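**Kernstead student robotics club – my notes, second half of the talk**

Slow down here! Say hi to the folks who came in late. Then straight into the cushion job, the one the club picked for Medina (our project name, long story, skip it). One student, two hand-held grippers, one armchair. Every run gets saved and the arm learns from the pile. By August we had 496 good ones.
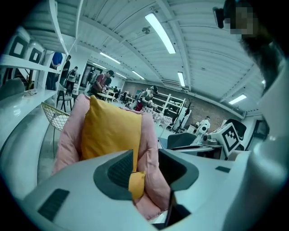 *Notes run: 7 min at talking speed*

Leave the slide up a bit. Say how soft stuff is way harder than blocks – it squishes, it folds, and the pink one bunches up between the finger pads. We argued for ages over how hard to squeeze (I was on team gentle, and I still am).
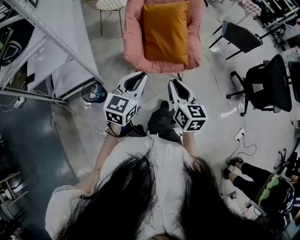
New members always want to go fast, so our first rule is slow hands. I make everybody do 80 practice grabs before we save a thing, and yes, they grumble! Point at the cubes with the black-and-white squares, one on each gripper, and explain that's how we track where the hands go. Then ask the room how they'd lift that orange cushion out of the chair – two hands or one? Take a few answers, then on to the scoring slide.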